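Loltum–Bullent Road Project, Section 3
Border Security Inspection Checklist, with comments
Inspection date: Jan 6, 2018

1. Perimeter fence, north side. Satisfactory. Loose wire at post 33 retied during the visit.

2. Perimeter fence, river side. Not satisfactory. Gap under the lower strand at the culvert. Fit a steel grate and report when done.

3. Vehicle barrier, Bullent gate. Satisfactory. Manual release tested with power off.

4. Convoy log. Incomplete. 1,926 vehicle entries since August; 15 have no exit time. Section office to reconcile against fuel slips.

5. Patrol handover between army post and project guards. Partly satisfactory. Radio check is made at each change, but the written handover sheet is not signed by both sides.
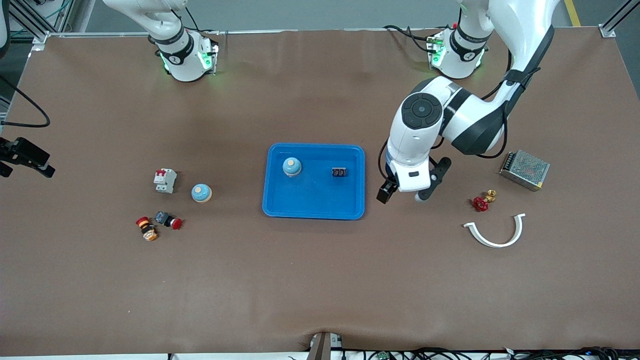

A reply from the Loltum post disputes item 5. The sheet was signed by both sides until the form was changed, it says, and the new form has space for one signature only. The post asks that the finding be moved to the section office.

Inspector's comment: finding stands until a corrected form is issued. Responsibility for the form noted as section office.

6. Explosives store, Pîrvu quarry. Satisfactory. Two-key rule followed. Stock card matches count.

7. Cross-border contact line. Not tested. The Juser relay was down for maintenance. Retest required before the next joint patrol.

8. Worker camp evacuation route. Satisfactory. Signs legible at night. Assembly point moved uphill from the ford.

Open items: 2, 4, 5, 7. Item 2 has priority. No convoy to park overnight at the culvert while it is open.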